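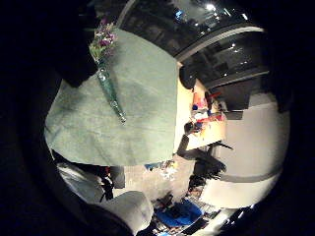 Green glass vase with purple and magenta flowers, on sage-green cloth.

Search this notebook Search

Bench notebook, Turside workshop
August 30, 2023
Entry 2066

Subject: Stone security on the half eternity rings, second batch from Sollerent

The batch was received with its packing list intact. It comprises 44 rings in 9ct yellow gold, claw set, in mixed finger sizes. All were logged under job 2929 before any work was begun. The supplier's sheet gives the setting style as shared claw, the same as the batch received in May.

Each ring was cleaned in the ultrasonic tank, rinsed, dried and examined under the loupe. Stones were then tested for movement with the brass probe, working from left to right with the hallmark facing the bench. Staff are reminded to keep to this direction. Notes on the May batch were recorded both ways, and it was not possible afterward to say which stone had been meant.

Findings. 20 rings were passed without further work. The remainder showed movement in at least one stone, in nearly all cases an end stone. The end claws are thinner than those between the stones and do not reach as far over the girdle. On two rings the claw had been filed after setting and a flat could be felt with the fingernail. One ring in size P had a chipped stone at the third position. It has been placed in a separate packet and will be returned to Sollerent unaltered.

Work carried out. End claws were tightened with the pusher on six rings as a trial. Four held firm on retest. The other two moved again after a second cleaning and will need to be retipped. It is the view of this bench that tightening alone should not be offered as a repair on this pattern. The metal is already short, and pushing it further leaves the tip too thin to polish.

Retipping. One ring was retipped with the laser using 9ct yellow wire. Color match was acceptable at the first attempt and good after polishing. Time at the bench was longer than the price list allows. The Trodden price list treats end claws and middle claws as the same job, and it should be amended before any further rings of this type are accepted for repair.

Sizing. Three rings are marked for sizing. These are to be held until the claws have been dealt with. Sizing a half eternity by more than one size opens the end stones, and the work would have to be done again.

Customer returns. The shop at Pappas has sent over two rings from the May batch, both with a lost end stone. The sales card describes the ring as suitable for everyday wear. The bench has no objection to that wording once the claws are corrected, but asks that it be withheld from the present stock.

Open items
- Written report to Sollerent, with the chipped stone enclosed
- Order 9ct yellow wire, the finer gauge
- Replace the probe tip, which is bent
- Confirm whether the passed rings may be released to Pappas ahead of the others
- Ultrasonic tank: change solution, check the basket clip

Rings not yet retipped are in the lower safe drawer, in size order, with the job number on each packet.

Comments (2) Shares (0)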